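The Gukura sales deck opens with a promise that any small workshop can have a sorting cell running by lunchtime. Elmarie Molefe, whose repair shop in Skondetti agreed to a trial in October, got hers moving shortly before 10 at night.

To be fair to Anodeck, the company that sells the kit, the hardware went together without much swearing. Two arms, one rail, a pair of boards underneath. The trouble began with the job Molefe wanted done, the one the brochure puts on its cover: clearing up loose cables.

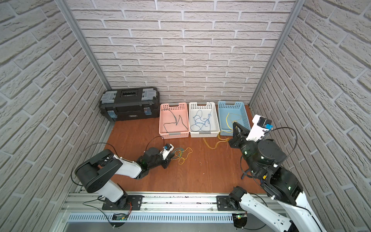 The Gukura cell on cable duty, with pink, white and light blue baskets along the back wall.

Cable is a mean test. It sags, it snags, and a length of yellow wire crossed over a blue one has no obvious end to grab. Anodeck claims 947 successful picks in its own trials but won't say how many attempts that took. I asked twice. Ihor Dovhaniuk, who handles support, told me the figure was "under review."

Molefe kept her own tally on the back of an invoice. Over one long afternoon she logged 61 tries and called around half of them good, and she grades kindly. "My nephew is faster and he's on his phone," she said.

Dovhaniuk says a software update will help with tangles. Maybe so. The monthly service plan, which you need in order to get updates, starts billing on delivery whether the update has shipped or not. Shoaib Hayat, who runs a rental house across town, read that clause and sent his order form back unsigned.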